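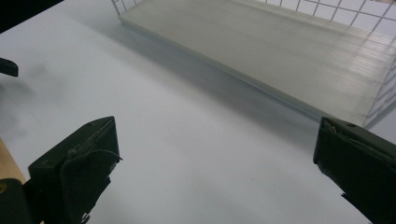
A white wire basket on a table at the Orivness seed library.

Seed library to stay open through winter

27 June 2022

The Orivness seed library will stay open until spring after Fenska Shire Council agreed to keep paying for the room it uses on Kazmi Street.

The library opened in January as a trial and was due to close at the end of this month. It lends packets of vegetable, herb and flower seed to residents, who are asked to bring back seed from the plants they grow. There is no charge and no fine for people whose crops fail.

Council's community services manager, Ritva Hirvonen, said 1248 packets had been borrowed so far, more than the 1000 that had been set as a target for the full year.

"Most of the borrowing was tomatoes and beans in the first few weeks, as you would expect," Ms Hirvonen said. "We thought it would drop away when the weather cooled and it didn't. People moved on to broad beans, peas and silverbeet."

The extension was passed at last week's meeting with one councillor against. Cr Esko Miettinen said he had no complaint about the library itself but thought the room should be offered to paying groups in the evenings.

"It's a good room and it has heating," he said. "There are people in this shire who would hire it tomorrow."

Council staff have been asked to look at evening hire and report back before the next budget. The library's own hours will not change. It is open three mornings a week and closes over school holidays.

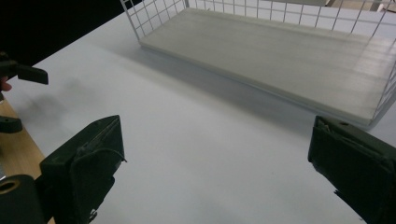
Returns have been slower than loans. Seed has come back from 16 households, mainly lettuce, coriander and climbing beans. Librarian Kaisu Valtonen said that was in line with what she had been told to expect by the seed library in Drilleck, which has been running for several years.

"A carrot won't give you seed until its second year, and a lot of people started with carrots," she said. "I'm not chasing anyone. If you've got a parsley plant going to seed in the corner of the yard, leave it there and bring us some when it's dry."

Ms Valtonen asked people returning seed to write the variety and the month it was picked on the envelope. Several envelopes have come in with no writing on them at all. Those are being grown out in pots behind the building so the plants can be identified.

Pumpkin and zucchini seed is no longer being accepted unless the grower pollinated the flowers by hand. The plants cross easily between backyards, and a number of borrowers last summer ended up with fruit that was not much good to eat. Seed from shop-bought hybrid vegetables is also off the list.

Kazmi Street resident Normunds Kazlauskienė has borrowed from the library since the first week. He took home leek seed, which he had not grown before, and two kinds of kale.

"The leeks are as thick as a pencil and I'm told that's normal," he said. "The kale was all eaten by grubs. I've got another packet in and I've put a net over it this time."
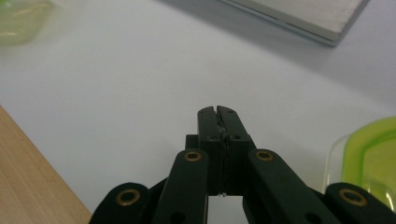 Winter sessions on cleaning and storing seed will start next month in the same room. Each is limited to 12 people and runs for an hour and a half. The work is done at a table with a smooth white top, and dark seed such as leek and onion shows up well on it. Lettuce and parsnip seed is pale and harder to see, so anyone bringing those should pack a sheet of dark paper or an old tray. People can bring their own seed heads, provided they are fully dry and have been shaken outside first to get rid of insects.

The sessions will be led by Aarne Aaltonen, who ran a nursery on the Drilleck road before he retired. The first will cover beans, peas and other seed that comes in pods. The second is for wet seed, including tomato and cucumber, and he will bring fruit he has kept in the freezer for the purpose. Mr Aaltonen said the storage part was usually what went wrong.

"They'll do everything right and then leave the jar on a sunny windowsill," he said. "A cupboard is fine. The fridge is better if you've got the space."

Bookings can be made at the front desk of the council office or at the seed library during opening hours. Children under ten need to come with an adult.

The library is short of small paper envelopes and clean glass jars with lids. Both can be left inside the Kazmi Street door on any morning it is open. Plastic containers are not needed.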